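Speaker notes – What the cell changed on second shift
October – Defne Tekin
5 min read

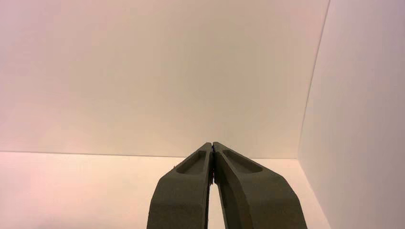 Start with the job as it was. The small-parts line at Traradholm ran with 4 people per shift, and all of them picked, turned and placed by hand. Give the audience a moment with that. Most of them will have stood at a line like it.

Slide 2. What moved and what stayed

The cell took over picking and placing. It did not take over receiving, inspection or changeover. Say this early, as the first question at the Kombridge session was about inspection and it ate the time for the rest.

Staffing went from 4 to 3 on each shift. The fourth position moved to the packing area. State it plainly and don't soften it. Two people asked for that move and one was assigned to it. Ross Pollock handled the conversations and is in the room if anyone wants to know how they went.

Slide 3. Stops

This is the slide to slow down on. In the first month the cell logged 292 stops. In the sixth month it logged 149. Define a stop before giving the numbers: any halt that needs a person to acknowledge it at the panel. Planned changeovers are excluded.

Most of the drop came from two changes:
– The part trays were re-cut so the parts sit at one angle.
– The operators were given rights to edit the approach height. Before that, each edit went through Liang, our integrator, and could wait until the next morning.

The second change cost nothing and took the longest to approve. Remzi Sezer wrote the permission sheet. One page, copies at the back.

Slide 4. The work that appeared

A list of tasks that did not exist before the cell:
– Checking finger wear at the start of shift
– Wiping down the work surface between batches
– Recording the reason for each stop
– Re-teaching a position after a fixture is moved

None of these were in the original job description. For the first several weeks they were done by whoever was closest, which in practice meant Khalil Awwad on second shift. His stop log is the best record we have of that period. Ask him before quoting from it (he has agreed to the two entries on the slide, no others).

The tasks are now written into the role, with a pay step attached. Expect a question on the size of the step. Refer it to Ross.

Slide 5. What operators told us

Iraís Nava ran the interviews. Three findings, in her order:

Hands and wrists are better by the end of the shift. Attention is worse. Waiting for a machine to stop is tiring in a different way from picking, and the break schedule had been written for picking. Breaks are now shorter and more frequent.

Talk on the line has dropped. The stations are farther apart and people face the panel. We have no fix for this. Moving the panel was tried for a week and put back.

Newer operators wanted the teaching work. Some of the more experienced ones did not, and were not made to take it.

Slide 6. If you are planning one

Skip this slide if past 25 minutes.

Put an operator on the acceptance test. Ours had none, and the panel text had to be rewritten afterward. Budget hours for stop logging. Tidine, our scheduling tool, showed those hours as idle until the codes were changed, and the first two monthly reports were wrong as a result.

Leave slide 3 up during questions.

Contact: Defne Tekin, Process Engineering, Traradholm | © Traradholm | Back to top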